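Search products
Enter keyword or item name
Print this page | E-mail to a friend

Skevwood Mix-and-Match Plates and Color Sticks

We've been putting this set together bit by bit for a good while now, and I'm so pleased to have it all on one page at last! The small plates are the see-through ones, in orange, lime green, teal and a pinkish red, and each color has its own sticks to go with it. The larger plates are solid, in magenta, dark green, gray-blue and light green, and they're a nice place to sort things out on (or to put your crackers on, as happens at my house).
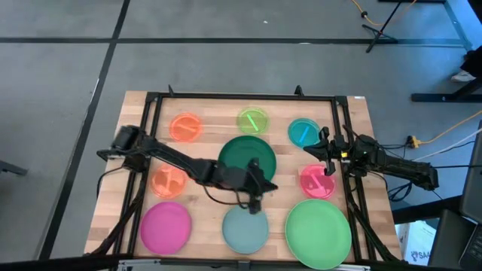

You can buy the plates singly or as a mixed box, and we're happy to swap a color if you already have plenty of orange. The mixed box is $35, or $40 with the cotton storage bag, and extra sticks come in packs of 6. Do give the plates a quick wash by hand before you first use them, and please keep the sticks away from children under 3, who will put anything in their mouths, bless them.

Orders go out from our Woromine shop, usually the next morning. If you'd like a color you don't see listed, write to Oksana Boiko at the front desk and she'll have a look in the back room for you.

Last updated: May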